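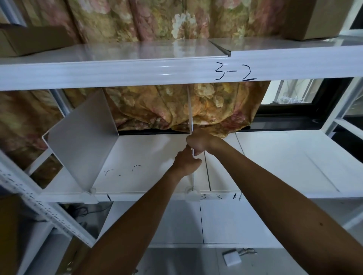 Section 4 of the Gukcombe guide covers the divider task, our favorite test of whether a policy learned from human demonstrations carries over to a new shelf. Each demonstration uses both hands on one divider, and every level has a handwritten label - the one being worked on here is 3-3, with 3-2 on the level above. Marta Horobets trained our first policy on 1,218 demonstrations, and watching it seat a divider by itself was a thrill!

Recording a demonstration

1. Start the Vurnham recorder and say the shelf label out loud.

2. Reach in with both hands, left hand low and right hand higher.

3. Guide the foot of the divider into the clip at the front edge. Go slowly - the policy learns your pauses too.

Note: Keep both hands in the head camera's view until the divider stands upright.

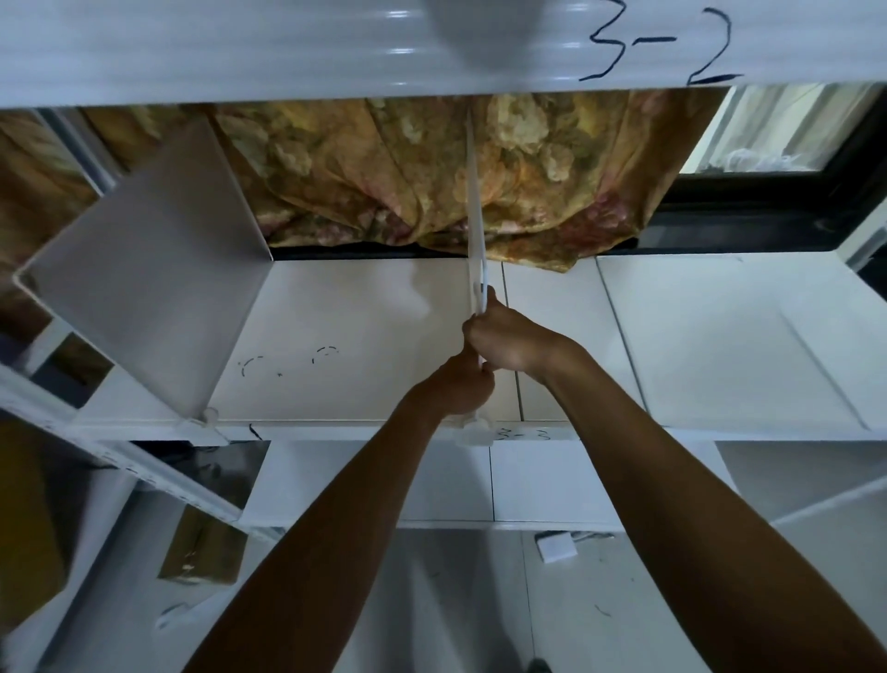 4. Let go, pull both hands back and stop the recorder.

5. Repeat until you have 30 demonstrations for the level.

Caution: Never force a divider into its clip. Discard the take and start over.

Checking the result

Load the takes into Bundgaard and run the replay test. A level passes at 80 percent or better.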